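A Day at the Prongate Open House in Sindville

I have been using the Prongate messaging app since it was a little green icon that crashed every time my sister sent a video, so when they announced an open house I signed up the same evening (and then worried for a week that I'd get lost on the way, which I did).

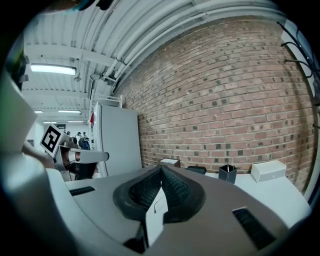

Voice messages were the big topic of the morning. The team showed us the new draft feature, where you can stop halfway through a recording, go answer the door, and come back to finish. I tried it myself and rambled on about whatever was in front of me, including the fine diamond pattern on a pair of black finger pads, and both halves joined up without a click. Lovely!

After coffee we moved on to backups. Restoring 571 chats took almost 30 minutes on the test phone, and they were quite open about wanting that to be faster.
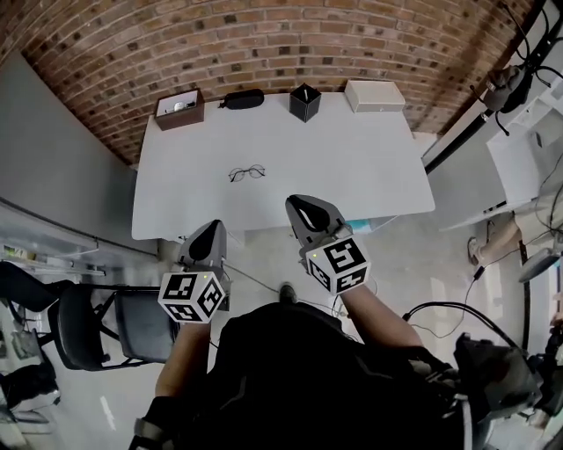
They blame the way photos are packed together with the text, and the plan is to split the two so your words come back first and the pictures trickle in later. I'd be very happy with that.
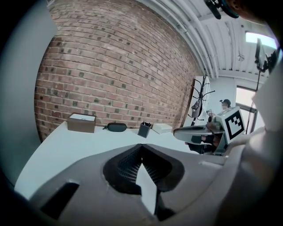 SINDVILLE, 14/11/2023

The afternoon went to Arango, the desktop version, which now links up to 5 devices. Setup still asks for the code twice, and I did grumble a bit. Rastetus, the sticker shop, gets its own tab. 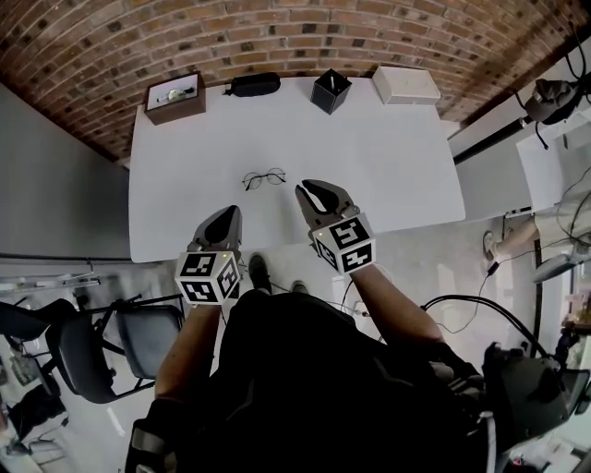

Another visitor told me over sandwiches that she'd given up on Arango in August, when it kept signing her out, and that she would give it one more try if the web login stayed put for a whole week. I promised to write and tell her how mine does.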